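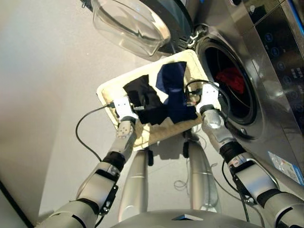

What is a front-loading washing machine?
A front-loader is a washer with a drum that lies on its side and a round door in the front, so the clothes go in and come out sideways and get tumbled through a small amount of water.

I keep this entry in my little home encyclopedia because it's the appliance I get asked about most, and I've lived with three of them now (a Gorkholm, a Zheng and the Tundar I have today).

How it works
The drum turns one way, stops, then turns the other way. Paddles on the inside lift the laundry up and let it drop back down, and that dropping is what does the cleaning – there's no big post in the middle like on a top-loader. For the spin, my Tundar starts out at 400 turns a minute to see how the load is sitting before it goes any faster. If everything has balled up on one side you'll hear it slow down and try again!

The door and gasket
The door usually has a bowl-shaped glass that pokes into the drum a little and keeps clothes off the seal. Around the opening there's a rubber gasket, often gray, with folds in it. Those folds collect lint, hair, coins and the odd baby sock, so I run a cloth around mine after the last load and leave the door open overnight. My old Zheng got a musty smell that took me weeks to get rid of, all from shutting the door too soon.

Loading and unloading
A low tray or shallow basket beats a deep one here, in my opinion. You can hold it right up to the opening, see what you've got, and nothing lands on the floor. I put dark things together (blacks, navy) and give reds their own wash the first couple of times. Don't pack the drum to the top – you want a hand's width of space above the clothes.

Towels and other looped fabrics
Terry cloth is covered in tiny loops that hold a lot of water, so a load of towels is much heavier going around than it looks going in. Fabric softener coats the loops and makes them less thirsty, and I quit using it years ago. A good shake before drying stands the loops back up.

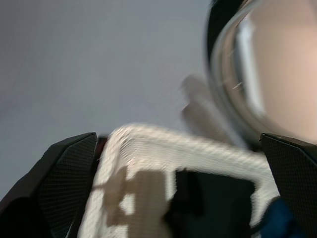

White fabric with a looped or knit-like surface.

Detergent
Use the kind made for low-suds machines. I use Prundent powder, 13 grams for a small load, and I go up a bit for muddy stuff. Too many suds cushion the clothes, and then they don't drop properly and you end up rinsing twice.

See also: Top-loading washer; Lint filter; Laundry tray; Care labels

Last updated 30 Mar 2024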